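# About Hadico

Hadico is a small company that hosts game servers and looks after the communities that play on them. We run our own survival and creative worlds under the name Graltthorpe, and we set up and manage servers for other groups that would like to play without doing the upkeep themselves. We have been going since a February evening when Viera Oravec and Čestmír Bednárik moved a world with 80 regular players off a home computer and onto a rented machine. The old computer had been crashing during builds and people were losing their work.

## How it started

Viera was the one who kept the home server going. She had a day job in network support and did the server updates after dinner. Čestmír played on it, then moderated it, then began writing the small plugins it needed: a land claim tool, a way to roll back damage, a log of who opened which chest. Most of those plugins are still in use. The land claim tool has been rewritten twice and is now called Uvura. It runs on every server we manage.

Other server owners who visited Graltthorpe asked if they could have the same setup. For the first few we did it for free and kept notes on what took up our time. Those notes turned into our price list. Today we look after 167 servers. Most of them are small, with a whitelist and a group of friends or classmates. A few are open to the public and need staff in the evening hours.

## What we do

- **Hosting.** We rent server space by the month. You choose the game version and the plugins, and we install them.
- **Backups.** Worlds are copied every night and the copies are kept off site. You can ask for an older copy at any time.
- **Moderation.** Public servers can use our trained moderators. You write the rules, or you can start from ours and change them.
- **Custom work.** Čestmír and his team write plugins and small game modes to order. Minigames, shops, ranks and voting rewards are the usual requests.
- **Moving in.** If you already have a world somewhere else, we bring it over with player data and builds in place.

We do not sell ranks that give players an advantage in fights, and we do not set them up for customers either. Cosmetic items are fine. This has cost us some business and we have kept the rule. 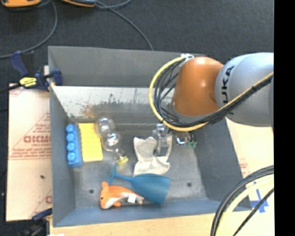 *Robot arm working over a gray bin.*

## Graltthorpe

Our own network is the place where we try things before they reach customers. It has 2 worlds. The survival world has not been reset since it opened, so the oldest roads near spawn are a bit of a mess and the railway stops at a lake. The creative world is divided into plots and any player can ask for one after finishing the short tutorial.

There is also Halás, a town that players built in the survival world and run themselves. It has a mayor, a market street and its own rules about building height. We don't step in there unless the general server rules are broken. New players are often sent to Halás first, as there is usually someone on who will hand out food and a bed.

Events are held once a month. Build contests are judged by the previous winners. The prize is a plot beside the harbor, and those are getting scarce.

## Staff and moderators

Viera handles the machines, billing and support. If your server is down, her team answers. Čestmír is in charge of development and also reads moderator applications.

Moderators start as helpers. A helper can answer questions in chat, mute spam and call in a senior member, but can't ban anyone. After a trial period the senior moderators talk it over and either offer the full role or explain what they would like to see first. Hours online matter less to us than how somebody behaves during an argument. We read chat logs before we make a decision, and applicants are told this on the form.

All moderators follow the same steps:

1. A warning, with the rule named.
2. A mute or a temporary ban, with a reason the player can read.
3. A permanent ban, agreed by 2 staff members.

Cheating clients and threats go straight to the last step. Any ban can be appealed on the forum, and the appeal is read by a person who was not involved in the ban.

## Younger players

Many of our players are still in school. Private messages on Graltthorpe can be turned off, and the chat filter is on by default. Staff don't ask for real names, ages beyond what the sign-up form requires, or photos. Parents are welcome to write to support with questions – please include the player name so that we can find the account.

School clubs get a closed server with a teacher account that can pause the world, clear an inventory or bring all players back to one spot. The club price covers up to 80 accounts.

## Our forum

The forum has 3000 registered members and is open to read without an account. Server news, rule changes and planned downtime are posted there first. Bug reports go in their own section. Please give the game version and what you were doing at the time. Screenshots help if the problem is something you can see.

## Contact

Customers should use the support form in their control panel. Players with a question about Graltthorpe can post on the forum or type /helpme in the game. For custom plugin work, send a short outline of what you need and the version you run. We reply with a price or with more questions.

Page last updated 9/29/23.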